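6 July 2021 - Omside playtest server, economy branch

Player guild Mostengate still taxing newcomers at the Innes docks. 28 accounts stuck in debt loop, cant leave the zone. Fix idea: cap dock fee at 100 credits, refund past that.
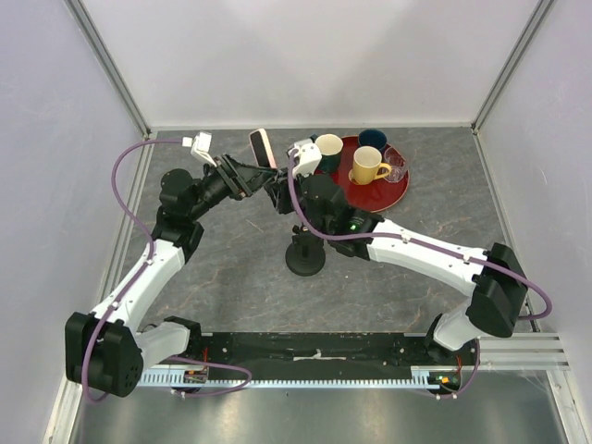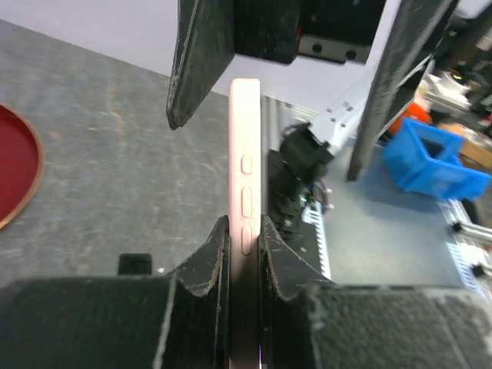
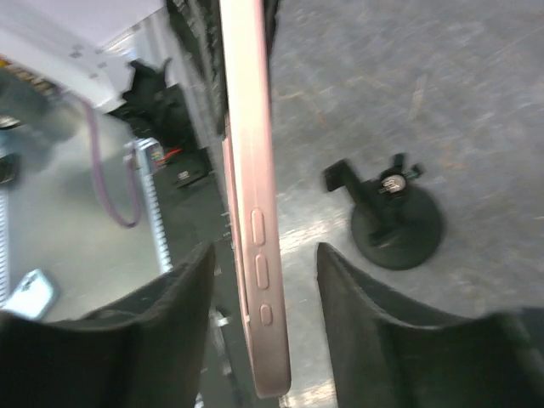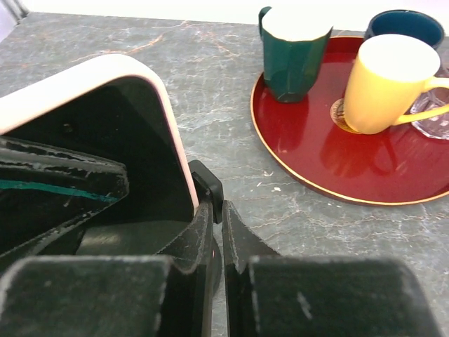

Cap went in after lunch. Fee ok on fresh accounts, old debts NOT cleared, need migration script. Also ore price drops to 57 if two guilds sell at once, prob rounding. Ask Grirkico for thier trade logs. Ban wave: wait till September.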